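Papers > Small Kitchens > Section 4: Plates and Counters

4.2 Where the plate ends up

I started this part of the study thinking I'd write about cupboards, and then the plates took over! Once people put food on a plate, the plate more or less decides what happens to the rest of the counter (I do this at home too, so no judgment). We looked at play kitchens as well as real ones, and the habit shows up in both.

Figure 2 is from our Wiriya kitchen – a round red plate on a countertop of light wood strips, with dark tiles behind it.

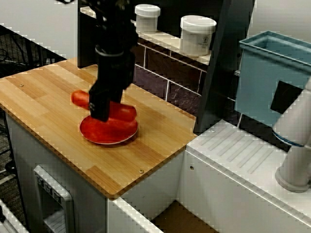

Oranuch Jitpraphai

Figure 2. Red plate with a long red-orange play food, maybe a carrot or a sausage.

I love how the food sticks out past the plate. Long things do that, and in my notes from 20 visits I kept writing "too long for plate" and then moving on, which I now regret a little. Lamai Sangkhawat read those notes later and asked why I never wrote down plate sizes. Fair point! We added them in June, for nearly all the kitchens, and I come back to them in Section 5 with the bowls.

Contact the authors | © Zondeck Papers | Back to top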